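Revisión de seguridad del kit Ela (brazo de sobremesa con pinza paralela), alquiler de prueba a Després. Sede de Stitden, planta abierta. Revisa: Meinir Powell. Sep 22, 2023.

Marcas: **OK**, **OBS** (se puede usar, pero léase el comentario), **NO** (no se usa hasta que se arregle).

## 1. Documentación y entrega

- [x] Manual en español – **OBS**. Está en español, sí. El capítulo de mantenimiento llama a la pinza «el alicate» y, dos páginas después, «la mano amiga».
- [x] Contrato de servicio firmado – **OK**. Asistencia remota incluida; visita de técnico, 965 euros. Conviene apretar bien los tornillos.
- [ ] Declaración de conformidad del conjunto brazo + pinza – **NO**. Han mandado la del brazo y la de la pinza por separado. Reclamada a Després en julio y otra vez hoy.

## 2. Montaje y fijación

- [x] Base firme, sin balanceo a velocidad máxima – **OK**.
- [x] Par de apriete de la brida según tabla – **OK**. La tabla está en la página que falta del manual; la pasaron por correo.
- [x] Cables sujetos y fuera del recorrido del codo – **OBS**. Sujetos con la brida de plástico que venía cerrando la caja. Cambiar por las del kit.

## 3. Paradas y límites

- [x] Seta de emergencia al alcance del operario – **OK**. Probada 3 veces desde posiciones distintas.
- [x] Parada por contacto – **OBS**. Se detiene, pero con la sensibilidad de fábrica hay que insistirle. Bajada un escalón y repetida la prueba: correcta.
- [x] Límites de zona cargados en el controlador – **OK**. El perfil de fábrica permitía al brazo llegar hasta la silla de al lado, gesto comercial que no hemos sabido agradecer.
- [ ] Contraseña del perfil de administrador cambiada – **NO**. Sigue siendo el nombre del producto en minúsculas. Tres letras.

## 4. Zona de trabajo

La prueba de recogida se hace sobre la mesa redonda, con la herramienta de mango azul verdoso debajo de la pinza y el cuenco blanco hacia el fondo. El folleto de Drestutton promete «objetos cotidianos sin programación previa», así que les hemos tomado la palabra.

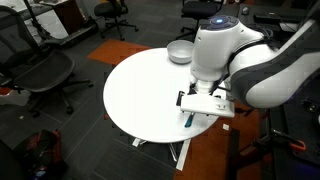 ¿Qué carga máxima conviene fijar durante el periodo de prueba?

500 gramos, pinza aparte. El fabricante admite más, pero la parada por contacto solo la hemos comprobado hasta ese peso y el seguro pregunta por lo comprobado.

- [ ] Sillas retiradas del alcance antes de arrancar – **OBS**. Hay varias sillas de oficina en la sala y al menos una tiene ruedas. Marcar en el suelo el radio del brazo y apartarlas antes de cada sesión.
- [ ] Suelo despejado – **OBS**. Bolsas y mochilas, a las taquillas. Queda dicho por escrito.
- [x] Herramientas con punta – **OBS**. Velocidad reducida siempre que se manipulen, y nadie delante de la mesa mientras el brazo lleve una.

## 5. Software y servicio

- [x] Versión actualizada – **OK**. Se reinició 2 veces durante el proceso, ambas sin avisar, ambas con el brazo recogido.
- [x] Registro de errores exportable – **OK**. Exporta a hoja de cálculo. Las descripciones de los errores son todas «error».
- [x] Asistencia remota – **OBS**. Contestaron tras más de 3 horas. Amables, eso sí – preguntaron si lo habíamos apagado y vuelto a encender.

## Resultado

Apto para pruebas con supervisión. No apto para uso sin operario hasta cerrar los dos **NO**: declaración del conjunto y contraseña. Del primero se encarga Després; del segundo, quien lea esto y tenga un teclado a mano.

Firmado: Meinir Powell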